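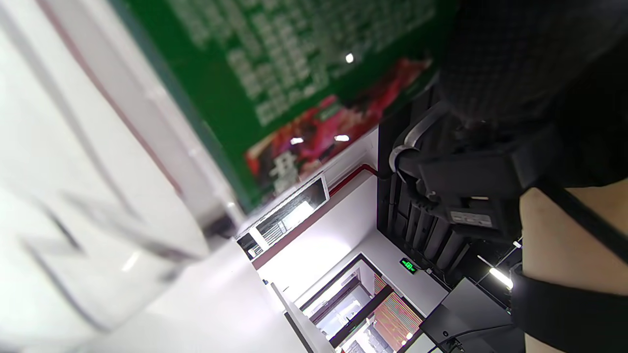

4. Clear things on a white table

4.1 Why water, and why a table

Most studies of everyday handling begin with mugs, and we understand the appeal. A mug has a handle, it has a colour, and it stays where you put it. Our interest is in the plainer company it keeps: the water bottle, its lid, the small glass cup with no handle at all. These are handled so often at a shared table that they hardly register as tasks, and yet pouring a cup of water involves some of the most delicate finger work of an ordinary lunch. We found them a delight to study.

The earlier work at Kalinowski (Borkowska and Poojary) treated the bottle and the cup as two separate objects, each picked up and put down alone. That gave tidy timings but left out the part we like best, the moment when both are in play and one hand has to wait for the other. The present section takes the pair together. Section 5 returns to the bottle alone, for readers who want to compare our results with theirs.

4.2 Vessels and surface

The full set held 20 vessels, bought from ordinary shops and chosen to differ in width, wall stiffness and finish. Ribbed plastic bottles made up the largest group. Ribs turned out to matter a great deal: they give a fingertip something to settle against, and they stiffen the wall enough that a firm grip does not send the water up the neck. Cups ranged from thin and light to a heavy tumbler that everybody enjoyed using and several people asked to keep. Halina Śliwiński looked after the set and washed it between sittings, using the same soft cloth throughout so that no cup came to the table with lint on it.

We chose a white tabletop on purpose. A clear cup on white is a lovely little puzzle for the eye. What gives it away is mostly the rim, where the light gathers, and sometimes a faint bending of whatever lies behind. People who reached for a cup on a dark surface went straight for its middle. On white, many of them slowed down for the last stretch and closed the hand more gently, as if letting the fingers confirm what the eye had only suggested.
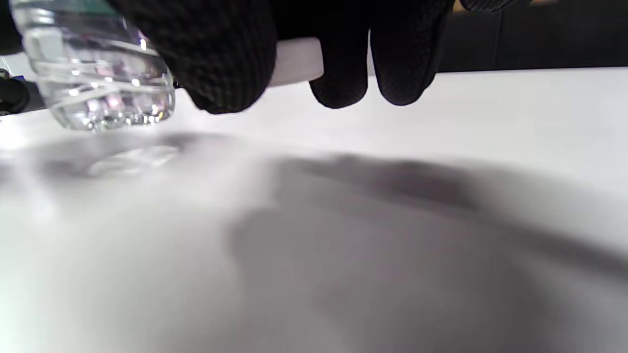 Reading time: 16 minutes

4.3 Holding a bottle in a knit glove

Knit gloves are common wherever people work in a cool building and eat close to where they work, and they change the bottle more than they change the cup. The fabric slides a little on smooth plastic before it holds. Wearers learn this quickly and wonderfully well. Within a few pours, most had moved their grip down towards the stiffer base of the bottle, or had brought the thumb further round the side.

The lid is where gloves really show themselves. A bare hand turns it with the pads of two fingers and a thumb. In a glove the fingertips are rounder and wider, and the small ridges of a lid can no longer be felt one by one, so people press harder and turn in shorter steps. We coded three ways of dealing with the lid once it was off:

Parked. The lid is laid on the table, usually close to the bottle.
Kept. The lid stays in the hand that goes on to hold the bottle.
Passed. The lid moves to the other hand, which then has to steady the cup with whatever fingers are free.

Zbigniew Bielecka argued early on for a further class, for lids put down and picked up again before the pour. We tried it in the pilot in June and dropped it, as the two coders could seldom agree on when a lid had properly been put down. His point still stands, and a finer scheme would do well to find room for it.

Keeping the lid was more common than we had guessed, and it was done with real skill. The little finger and ring finger take over a job they rarely get credit for, while the thumb and first two fingers look after the bottle. One of our sitters, a keen knitter, compared it to holding spare yarn – always there, never quite thought about.

4.4 The cup and the second hand

Sixteen people would have been a small group for a study of strength or speed, but for a close look at technique 16 sitters gave us plenty to enjoy, and between them they produced 3,146 coded contacts with a vessel or its lid. A contact starts when any finger touches and ends when the last one leaves.

We had expected the second hand to be idle for much of the time. It was busy. Even when a cup stood perfectly well by itself, the second hand would often come in beside the first, sometimes to turn the cup slightly, sometimes only to hover. Hovering was hard to code from the side and much easier from above, so coders worked from the overhead view first and used the side view to settle doubts.

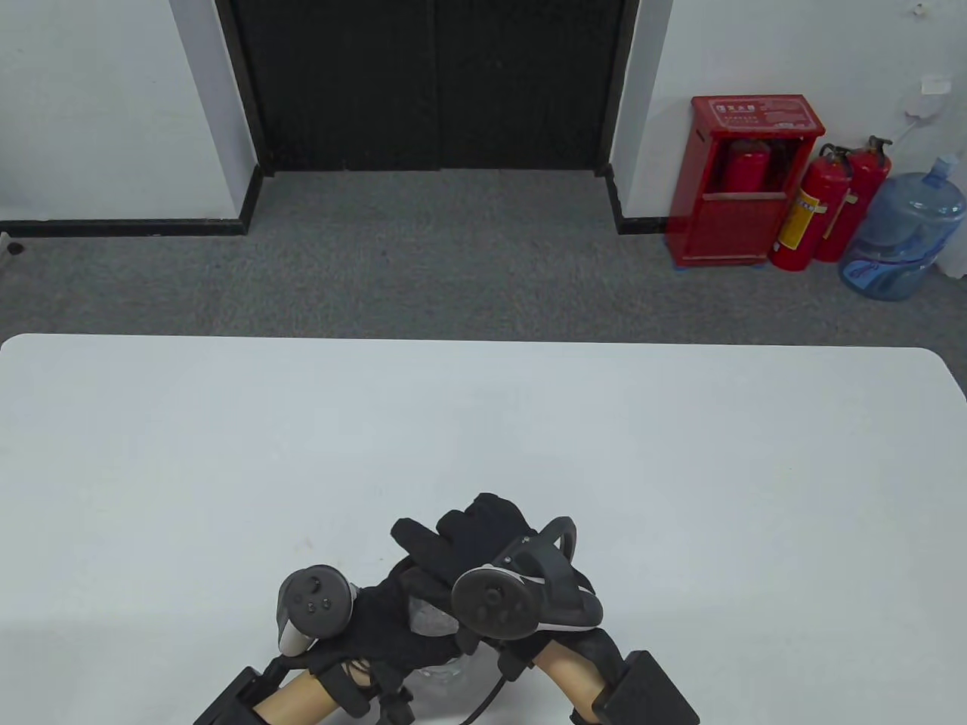
Figure 3. Two gloved hands brought together over a small clear object, likely a glass cup or container, on the white table.

Light cups drew the second hand in more than heavy ones. That fits what sitters told us afterwards: a thin cup feels as though it might go over, even when it is full. Iwona Kubiak, who led the interviews, noticed that people talked about the heavy tumbler in terms of trust and about the thin cups in terms of noise. None of our measures captures noise, and we would love to see someone take it up.

4.5 Notes on coding

Contacts were marked in Esuvent by two coders working apart. Where they differed on the start of a contact, the earlier mark was kept. Clear walls caused most of the trouble, particularly where a finger lay behind a cup and could be seen through it without any sign of whether it touched. Such cases were marked as unsure and left out of the timings, though they remain in the contact total given above. The code sheet, with notes on each vessel, is kept with the Voken materials at Vedport.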